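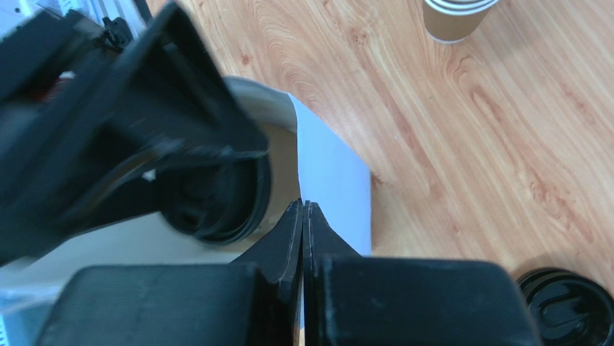 Drivers' Group Questions Kisbridge Speedway's Shortened Season

KISBRIDGE (March 23, 2023) The Kisbridge Late Model Drivers' Association is asking Moges Promotions to show its figures after the promoter cut the speedway's feature races from 40 laps to 30 and described the change as "a better show for the fans".

The association has yet to see any evidence that fans asked for it. Moges cites a survey with 195 responses. Last year's season final drew 1,143 paying spectators, and the survey was open to anyone with a web browser.

"We've been told the racing will be closer," said association president Asnakech Gudeta. "Maybe so. Tire bills haven't gone down, the entry fee hasn't gone down, and we're getting a quarter fewer laps."

Moges has also named Nonoser as the track's sole fuel supplier. Members were given 4 days to comment – over the December holidays – and have received no reply to their letters.

Two-time track champion Abenezer Jemal will enter the opener but has not committed to the full schedule. "I'll believe the bigger purse when the cheque clears," he said.

The association wants the survey questions published and a written purse guarantee before the first green flag. It has not called for a boycott.

Media contact: Nuria Gashaw, Kisbridge Late Model Drivers' Association | © 2023 | Back to top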